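# Kuruc's age in the closing arc – which timeline are people using?

**pellmark** – 6/26/20

I'm finishing a long fic set after the last plot of Sendport and need a working timeline before I post. The site wiki gives Kuruc's age as 56 at the start of the Jundico arc. The in-game letters give 66. Both can't be right, and my ending depends on which one I pick.

What I have so far:

- Letter 11 (harbor set) is signed by Kuruc and mentions the flood as something seen "as a boy."
- The flood is dated in the town ledger, which puts Kuruc in the upper range.
- The character card, which predates the letters, gives the lower number with no source.

I've written the closing chapters on the letters. If the card is canon, Kuruc would not have been born at the time of the flood and chapter 12 falls apart.

**oxbow_lane**

Use the letters. The cards were written before the plot team had a calendar. Mullano's card is wrong too: it lists a sister who never shows up again in any text on the site.

**tinfeather**

Disagree. The cards are the only thing the site has ever labeled as reference material. Letters are written by characters, and characters can be wrong or lie. Kuruc lies in at least two other letters in the same set, both times to the harbor master.

**oxbow_lane**

Lying about cargo is different from lying about being present at a flood. There is no motive for the second one. He's writing to his own niece.

**tinfeather**

The niece inherits the boat if he can show he lived in the town before the flood. It's in the ledger under property claims. That is a motive.

**pellmark**

I had missed the property claim. Which page of the ledger?

**tinfeather**

Last section, after the list of berths. You have to click the torn corner to open it. It doesn't show up in the text dump people pass around, so if you're working from the dump you won't have it.

**pellmark**

I was working from the dump. Thanks.

---

**Igor Jurčo**

I maintain the fan calendar, so a few notes on method. I don't use a single rule like "letters win" or "cards win." I sort sources by whether a later text depends on them.

The flood date is used by three later pages. Kuruc's presence at the flood is used by one, the epilogue of the Jundico arc, where he points out the old water line on the chapel wall from memory. The narrator there is third person and doesn't comment on whether he is right. The age on the card is used by nothing.

So in the calendar I list the higher number and mark it as "claimed." That mark is there because of the property section tinfeather brought up.

For a fic this matters less than people think. You can keep the age open as long as no chapter does arithmetic on it. If you have a line where somebody adds up years, cut the line and the problem is gone. 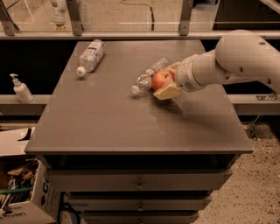
## Reply page 2

**pellmark**

Chapter 12 does arithmetic. Mullano works out that Kuruc was old enough to open the sluice gate himself, and that's the turn of the whole story. I can't cut it.

**Igor Jurčo**

Then let Mullano do the math on the claimed age and leave it unconfirmed. She only has the letters. She has no access to the card, since the card doesn't exist inside the setting.

**quillhatch**

Coming at this from the character side. Did you keep Mullano's design from the plot or rework it? I ask because her scarf changes color between the arc and the epilogue, and some people use that to date scenes. Green is before the move, rust is after.

**pellmark**

Reworked. I kept the scarf rust throughout and gave her the short coat from the concept page. I also drew her at three ages for the closing chapters, and that took longer than the chapters did.

**quillhatch**

If the scarf is rust throughout, a reader who knows the convention will place your opening after the move. Your opening is at the old house, correct?

**pellmark**

Yes.

**quillhatch**

Then either make it green in the opening or take it off her. A single line is enough.

**oxbow_lane**

The scarf thing is fan convention. The green version is drawn by a different artist and the palette for that whole page runs cool. Even the bricks are greenish.

**quillhatch**

The bricks are, her coat isn't. The coat matches the other pages exactly. I sampled it.

**oxbow_lane**

Sampled from the compressed version or the original upload?

**quillhatch**

Compressed. The original is offline.

**oxbow_lane**

Then the sample doesn't tell us much.

**Igor Jurčo**

The scarf is not in the calendar for that reason. If somebody has the original upload, send it to me and I'll look again.

---

**pellmark**

Update. I rewrote chapter 12 on the claimed age. Changes, for anybody doing something similar:

1. Mullano reads letter 11 aloud and does the subtraction on the page. The narration gives no age of its own.
2. The niece's claim on the boat is mentioned one chapter earlier, in passing, so the motive is available to the reader.
3. Kuruc is asked directly whether he was there. He answers with the height of the water and nothing else.
4. The scarf is on a hook in the opening – no color given.

It came out 66 words shorter than the old version. The last scene needed no changes.

**tinfeather**

Point 3 is fine, but watch the height. The letter says it reached the second step of the chapel and the epilogue says the windowsill. If he gives the windowsill he's repeating what's on the wall. If he gives the step, he's at least consistent with his own letter.

**pellmark**

He gives the step.

**oxbow_lane**

I still think he was there and the card is just a typo. Are you submitting it to the site paper?

**pellmark**

No. The paper's length limit would mean splitting it into parts, and I no longer have an active account. It goes up on my own page in September, after my beta reader is through the second half.

**Igor Jurčo**

Send me the link when it's up. I'll put it in the calendar's fic list under "claimed age."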